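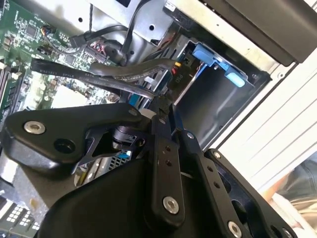

Štefánia reckons I should have given up on the old desktop years ago and bought a laptop like everybody else. She said so again on Sunday, when she rang and I had the side panel off and a torch in my mouth.

I like a machine I can open, though. The green board still does all I ask of it, and the drive cage is plain metal with holes punched in it. The cables are the untidy part. A flat black SATA one runs right across the board towards the drive bay, and I want it tucked out of the way before I close up.

The old drive had 896 hours on it when I last checked, and more than 2,000 photos, mostly Nommont and the coast. I've copied those off – it took until half past ten at night.

Next job is dusting. I have a soft paintbrush for that, and the screws are in a saucer on the windowsill.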